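About us | Company

Purnberg is a contract laboratory for paper and board testing. We measure the physical properties of packaging materials for mills, converters and food companies, and we issue written reports against published methods or against the customer's own specification. The company has two sites. The main laboratory is in Grirkelville, where all conditioning and mechanical work is done. The smaller site at Zulby handles sample intake, storage and moisture work.

Our scope covers grammage, thickness, tensile strength, bending stiffness, tear, burst and water absorption. On finished items we also test rim strength, side wall rigidity, seam adhesion and leakage. Samples are conditioned before any mechanical test, and the temperature and humidity record for the room is attached to every report. Results are given with the number of test pieces, the mean and the standard deviation. We do not round a result up to meet a limit.

The laboratory was set up to serve a single board mill and took on outside customers later. It now employs 38 people and handles over 400 sample batches a month. Most are routine checks on incoming board. The remainder are complaint investigations, comparisons between suppliers and trials of new coatings. Standard turnaround is 16 working days from receipt of samples. A shorter turnaround can be agreed in writing before the samples are sent.

Sample records are kept in Magesa, our in-house tracking system. Each batch is given a number on arrival, and that number stays with it through cutting, conditioning, testing and disposal. Customers with an account can see the status of their batches and download signed reports. Raw data files are released on request.
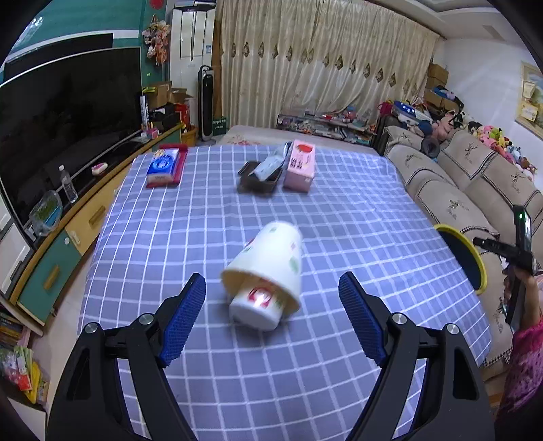 Retained material is stored at Zulby in sealed bags, flat where the format allows. Cups and other formed items are kept in rigid boxes, as crushed walls make a repeat test worthless. Customers who want material returned should say so on the submission form – we cannot recover it once a batch has been closed.

Instruments are calibrated on a fixed schedule, and a full internal audit takes place each October. Certificates are available from the Grirkelville office. We do not carry out migration or microbiological testing, and enquiries of that kind are declined at the quotation stage.

Page last revised March 17, 2023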